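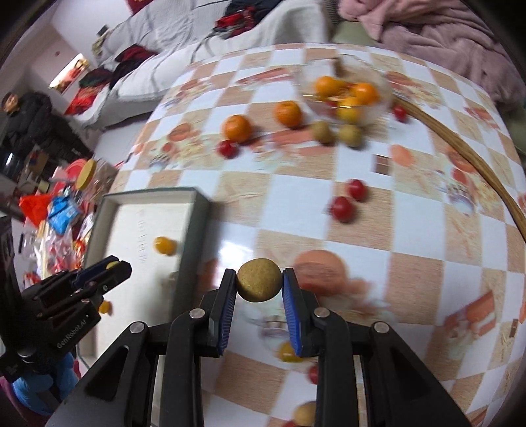
**Who needs to register under the new home kitchen rules?**

Any resident of Pilel County who prepares food in a home kitchen and sells it directly to the public must register with the county Office of Food Safety. The requirement takes effect in September and covers sales from the home, at farm stands, at seasonal markets and by local delivery.

# Pilel County Opens Registration for Home Kitchen Producers

POTTHORPE. The Pilel County Office of Food Safety has opened registration for residents who make and sell food from home. The new system replaces the separate permits formerly issued by the towns of Potthorpe and Bollholm and applies the same terms throughout the county.

Under the previous arrangement, a producer living in Bollholm who wished to sell at the Potthorpe market was required to hold a permit from each town. The two permits carried different fees, different renewal dates and different labeling rules. The Office received 126 written comments during the public review held in the spring, and the duplicate permits were the matter raised most often.

The single registration costs $30 a year. Producers who hold a current permit from either town will be moved to the county list when that permit expires and will not be charged until then. The fee covers the cost of the certificate, entry in the public directory and one advisory visit, if the producer asks for one.

County records show 1144 permits in effect across both towns at the close of the last permit year. A number of these are held by the same household, and the Office expects the county list to be shorter once the duplicates are removed.

## Foods Covered

The registration applies to foods that are safe to keep at room temperature. Breads, cookies, fruit pies, hard candies, dry mixes, roasted nuts, jams and jellies fall within this group. Whole fruit and vegetables that have not been cut, cooked or packaged with other foods do not require registration, although producers who sell them with prepared foods must keep the two apart at the point of sale.

Foods that must be kept cold or hot remain outside the program. These include cream-filled pastries, custards, cut melon, cooked meats and cheesecakes. Residents who wish to sell such foods may do so only from a licensed commercial kitchen. A shared kitchen at the Dauda Street Center in Potthorpe is available for hourly rental, and the Office maintains a waiting list for the evening periods.

Pickled and fermented vegetables were discussed at length during the review. The Office has decided to admit them on a trial basis. A producer must submit each recipe for approval before the first sale and must keep a written record of the acidity of every batch. The trial will be reviewed after the first year, and producers taking part will be told of any change in writing.
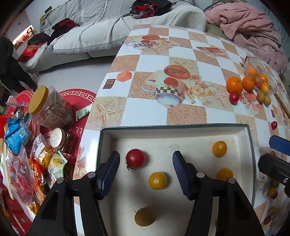 **Do growers who sell only whole fruit or vegetables need to register?**

Growers who sell only whole, uncut produce are exempt and pay no fee. Registration becomes necessary once the produce is dried, cooked, sliced, preserved or used as an ingredient in another food offered for sale.

## Labels

Every packaged item must carry a label stating the name of the food, the ingredients in order of weight, the net weight or count, the name of the producer and the registration number. Common allergens must be listed on a separate line. The statement "Prepared in a home kitchen" must appear in type that can be read easily at arm's length.

Handwritten labels are acceptable if they are legible and will not smear. Producers may use the registration number in place of a home address, a change made in response to comments from residents who were reluctant to print their address on goods sold in public. Customers who need to reach a producer may apply to the Office, which will pass on the inquiry.

Unpackaged items sold by the piece, such as cookies or rolls, need not be labeled one by one. A card showing the same information must be displayed beside them where customers can read it before making a purchase.

Labels printed under the former town rules may be used until supplies run out, provided the allergen line is present. Producers may add that line by sticker.

## Kitchen Standards

Registered producers are expected to keep food for sale apart from household food during preparation and storage. Pets must be kept out of the kitchen while food is being prepared or packed. Work surfaces must be washable and in good repair, and hands must be washed before work begins and after any interruption.

Homes on private wells must have the water tested once a year. A copy of the result should accompany each renewal. The Office will accept results from any certified laboratory and holds a stock of sample bottles at the front counter in Potthorpe.

Inspections will not be carried out on a fixed schedule. An inspector may visit when a complaint has been received or when an application leaves a point unclear, and the visit will be arranged with the producer in advance except where there is an immediate risk to health. A producer who disagrees with the outcome may ask for a second inspector to review the findings.

The county has also set a limit on the number of people who may work in a home kitchen under one registration. Members of the household may assist without restriction. One person from outside the household may be employed, and that person must complete the same food handling course as the producer.

## Training

All producers must complete the basic food handling course before a first certificate is issued. The course may be taken online or in person and lasts one morning. It covers handwashing, cleaning, allergens, storage temperatures and record keeping. Certificates from the former Potthorpe course will be honored until they expire. The Bollholm course did not include allergens, and those who took it will be asked to complete a short supplement at no charge.

In-person sessions will be held at the Dauda Street Center and in the meeting room of the Bollholm town hall. Each session begins at 9 a.m. Seats are limited and must be reserved through the Office. Course materials are available in large print on request, and an interpreter can be arranged with two weeks' notice.

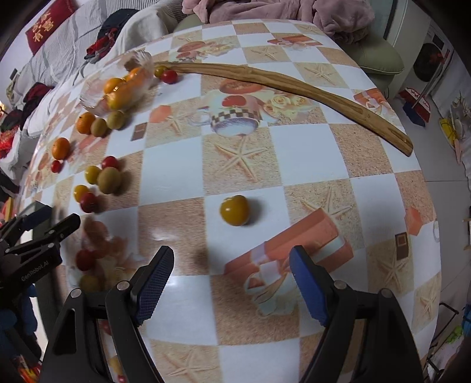 Residents who have handled food professionally may apply to be excused from the course. The application should include proof of an equivalent certificate earned within the past five years. Experience alone will not be accepted in place of a certificate.

## Markets and Events

Market managers will be required to keep a list of the registered producers at each market and to make it available to an inspector on request. The Office will supply a form for this purpose. Managers will not be held responsible for the contents of a producer's label, but they must turn away any seller of covered foods who cannot show a current certificate.

Bake sales held by schools, clubs and houses of worship remain exempt when all proceeds go to the organization. The Office recommends that organizers ask contributors for a list of ingredients so that questions about allergens can be answered at the table. Raffles and auctions in which home-prepared food is offered as a prize are treated in the same way.

A producer taking part in an event outside Pilel County should check the rules of the host county. The Pilel certificate has no effect beyond the county line, and the Office is unable to advise on requirements elsewhere.

## Late Registration and Penalties

Producers who continue to sell without registering will first receive a written notice and a copy of the application. If no application has been made by the date given in the notice, a penalty of $100 may be applied. The penalty will be withdrawn if the producer registers before the matter is referred to the county clerk.

The Office has stated that its aim in the first season is to bring existing producers onto the list. Staff will attend the Potthorpe and Bollholm markets through the fall to answer questions and accept paper applications.

## How to Apply

Applications may be made online, by mail or in person at the Office of Food Safety in Potthorpe. Applicants will need proof of residence, a list of the foods to be sold, a sample label and a course certificate. Those on private wells should include the most recent water test.

Complete applications are normally processed within two weeks. Producers who apply in person may pay by check, card or money order. The counter does not accept cash. A temporary number can be issued on the same day to applicants who already hold a valid town permit and need to change the list of foods shown on it.

The full text of the rules, the label template and the recipe form for pickled and fermented foods may be obtained from the Office or from the public libraries in both towns. Comments on the pickled foods trial may be sent to the Office in writing at any time during the year.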